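Voslow Bedroom Notes: Read Me First
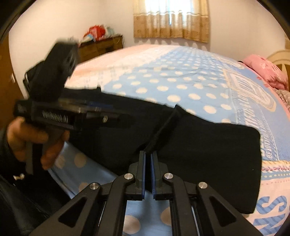 I've been meaning to write this up properly for ages, and it finally got to the point where the folder was bigger than my memory of what was in it. So, a readme. Voslow is the name I gave the whole bedroom part of my household notes (the kitchen part is called Pillitz, and it has its own readme, which is tidier than this one, sorry). If you've downloaded the folder you should have everything you need to follow along, and if you've only got the text file then you're missing the good bits.

Last tidied up: 9/22/23

What's in it

Voslow covers the bed and whatever ends up on the bed. That sounds like a small subject until you try to write it all down! In my house the bed is the sorting table, the packing bench, the place where bags get emptied, and occasionally somewhere to sleep. I started keeping notes in February, mostly to settle where things go once they've been picked up off the covers, and I carried on because I found I liked doing it.

There are 2,296 entries in all. Each one is a single line in a spreadsheet and covers one thing being picked up, moved, folded, opened, closed or put away. A lot of them are very dull. I've left the dull ones in on purpose, as moving a pillow from one side to the other is most of what making a bed comes down to, and I'd sooner have too many pillow lines than too few.

The folder is laid out like this:

voslow-main: the full spreadsheet, all the lines, in the order I wrote them
voslow-short: 300 lines I picked out as a taster, good if you only want a look
pictures: bedroom pictures, kept separately
words: my word list, explained further down
old: the first go at it, before I changed the columns. Please don't use this one, I only keep it so I can check things

The columns

Entry: just a number. They go up but there are gaps where I deleted repeats, so don't panic if one is missing.

Thing: what was moved. I use the plainest word I can. A duvet is a duvet, a sheet is a sheet. Anything soft, squarish and covered in fabric goes down as "soft block" if I wrote the line in a hurry and couldn't tell later whether I'd meant a cushion or a case. There are more soft blocks than I'd like.

From and To: where it started and where it ended up. "Bed" is the most common answer in both columns, by miles. I split the bed into 6 patches (head, middle and foot, left and right of each) and those are taken from the point of view of somebody standing at the foot looking towards the pillows. I changed my mind about this twice, and a few of the early lines may still be the wrong way round.

Hold: how it was picked up. Strap, handle, corner, edge, whole hand, both arms. This is the column people write to me about, so there's a section on it below.

Note: anything else. Often blank. Sometimes rude, where a fitted sheet was involved.

A bit about straps and handles

I wish I'd thought harder about this at the start. Loads of things that live on a bed for five minutes have a strap or loop on them — bags, cases, rolled-up blankets with a carrying band — and there are two quite different ways of using one. You can lift the thing by it, or you can just drag the thing towards you. In the early lines I put "strap" for both. From the second batch onwards I wrote "strap, lift" and "strap, pull", and I went back over as many of the old ones as I could. If you come across a plain "strap" with nothing after it, treat it as a don't know.

Soft things also sag, and I've never found a neat way to write that down. If you lift one end of something squashy the other end often stays on the covers for a while, so has it moved or hasn't it? My rule is that it counts as moved once no part of it is where it began. Dankwa, which is the laundry set, uses a looser rule (moved when it's been let go of), so please don't stick the two sheets together without checking. I did exactly that in the spring and spent a whole evening undoing it.

Patterned bedding

I own almost nothing plain. I like a pattern, it hides the tea. If you're planning to use Voslow to compare bedding, it isn't a fair spread at all, and somebody with white hotel sheets would end up with a very different set of notes. There's a column called Cover in the full spreadsheet, which says "patterned", "plain" or "mixed", and it's filled in for the later lines only. I keep promising myself I'll do the rest.

The same goes for dark things in general. I buy black bags and black cases, and lose them in the bottom of the wardrobe, and buy more. So the Thing column leans that way too.

How I'd use it

If you're new, start with voslow-short and read down the Hold column while you make your own bed. I know that sounds daft. You'll notice very quickly where you do it differently, and then the full spreadsheet makes a lot more sense. I've had good use out of it for planning storage: sort by To, ignore everything that says "bed", and you get a list of where things really end up in a room as opposed to where you bought a box for them. Mine showed me that the chair needed to go and a shelf needed to come in. The chair has gone. The shelf is still in its packaging.

It's not much use for timing anything. I didn't write down how long things took, apart from the odd grumble in the Note column.

Known problems

Some lines have Thing and To swapped over, so you'll see a pillow being moved to "pillow". I fix these when I spot them.

"Foot" means the foot of the bed, always. It never means a foot.

Blanket and throw were used as the same word until I made the word list. Now a throw is the small one that stays on top and a blanket is anything that goes underneath it. The old lines haven't all caught up.

The spreadsheet opens oddly in Movley, which is the little list program I use on my other computer. It chops the Note column short. Open it in any ordinary spreadsheet and it's all there.

The word list

It lives in the words folder and it's just a text file, one word to a line with a short meaning after it. If you add your own lines, please use those words where you can, and if you need a new one put it at the bottom with your initials. I'd rather have an odd new word than have something squeezed in where it doesn't fit.

Using and sharing

Help yourself. Copy it, cut it up, translate it, print it out and stick it inside the airing cupboard door. If you pass it on, keep this readme with it and say which version you've got, so I don't end up answering questions about the old folder. Corrections are very welcome, particularly on left and right. Send me the entry number and what you think it ought to say, and I'll put it in the next tidy-up.

Still to do: the rest of the Cover column, the plain "strap" lines, and everything under the bed.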